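Roltutlow | Sing With Us: Call for Choir and Crowd, January Shows

Home What's On Get Involved Contact

CALL FOR PARTICIPANTS: THE BIG ROOM CHORUS

If you've ever stood at the back of a gig singing your heart out and wondered what it would be like to be up the front with the band, we'd love to hear from you. Roltutlow is putting together a chorus of 71 everyday singers for the return of Clastine, who'll be playing two nights at the Waweru Theatre in January, and we have places for people of every age over 16 and every kind of voice (yes, including the ones that only come out in the shower or on long drives up the coast).

You may remember the band's last visit, when the whole balcony took over the second verse of the closing number and the four of them put down their instruments and listened. They've talked about that night ever since, and when we asked what they'd like to do differently this time around, the answer came back within the hour: they wanted the crowd on the stage. So here we are, and what a lovely thing to be asked to organise!

What you'd be doing

The chorus sings on 9 songs in the set, most of them from the first two records, plus one new piece that hasn't been played anywhere yet. You'll be standing for a good part of the show, so bring comfy shoes, though we'll have stools along the back row for anyone who would like one. Please let us know on the form and we'll save you a spot without any fuss. The theatre seats 2000, and both nights are expected to be full.

There will be six evening rehearsals at the Drillo Hall, just behind the tram stop, with tea, biscuits and a proper break in the middle. We ask you to come to at least five of them, and to the dress rehearsal as well. Parts are taught by ear, line by line, and you'll get recordings to practise with at home in between. Reading music is handy but we really don't mind, and a fair few of our favourite singers over the years couldn't tell a crotchet from a coat hanger.

Who we're hoping to hear from

Anyone who likes the songs, turns up when they say they will, and is kind to the person standing next to them. We're always a little short of low voices, so basses and baritones, please do be brave. If you use a wheelchair, the hall and the stage are both step-free, and we can arrange large-print lyric sheets or a quieter place to wait between songs.

What you'll get

This is an unpaid community part, and we want to be upfront about that. Every chorus member receives two tickets for family or friends, a hot meal on each show night, a chorus T-shirt, and travel costs paid back if you live outside the city. There's no fee to take part.

How to put your name down

Fill in the form on the Get Involved page and send us a recording of yourself singing any one verse of anything you like. Your phone is fine and so is a dog barking in the background. We had more than 600 people write in for our last project, so it may take us a while to get through them all, but everybody will get a reply. Forms need to reach us by 2nd April.

Any questions at all, drop us a line through the Contact page.

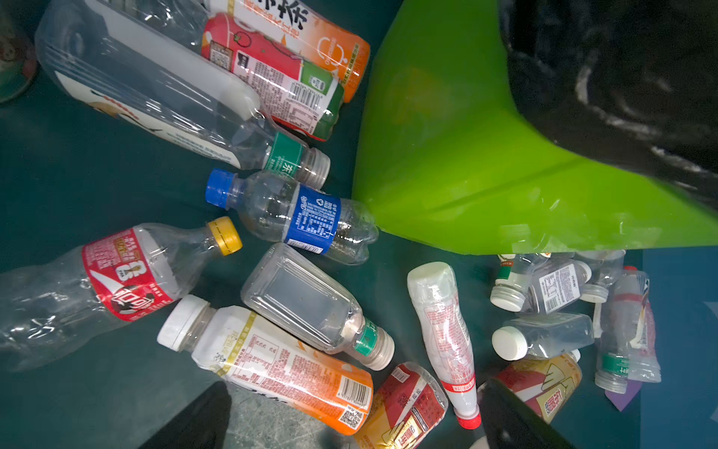

Do both shows have to be a yes? I could do all the rehearsals and the first night, but I'm on shift for the second, and I'd hate to put my name down and take a place from someone who can manage the lot. Bass, by the way, if that helps my case!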